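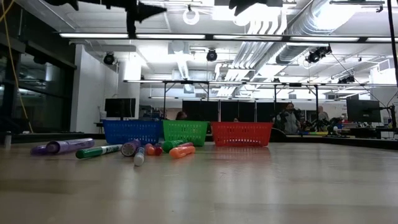
Diary > Small Messes

April, just after lunch

Marker day! I've been putting this off since we got back from Virnitley, and I swear the things multiply in the drawer. I tipped them out on the big table, lined up the blue, green and red baskets at the back and then stood there eating crackers for 14 minutes because I couldn't decide on a system. By color sounds so sensible until you have a green one with a darker green cap and start wondering if it's really a green at all. And the stubby purple one rolls if you so much as breathe near it.

I did look at the fancy organizer from Flundura again (169, plus shipping, for a box!) and closed the page. Baskets are fine. I like the little holes in the sides. 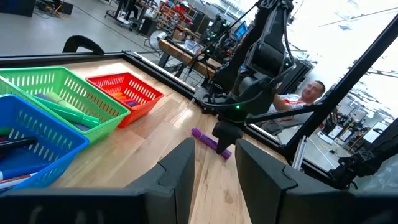 My big rule this time was no agonizing. If I pick a marker up, it has to go somewhere, and I can fuss about it later with coffee. So the blue basket has a black one in with a blue one, and I'm leaving it that way, but the big green marker lying in the green basket makes me happy every time I look over. One purple is still out on the table, and there's a purple in the green basket and purple showing through the slots of the red one, so take your pick, I guess.

Need to test them all on scrap paper before 5. Also call Vunard about the rug.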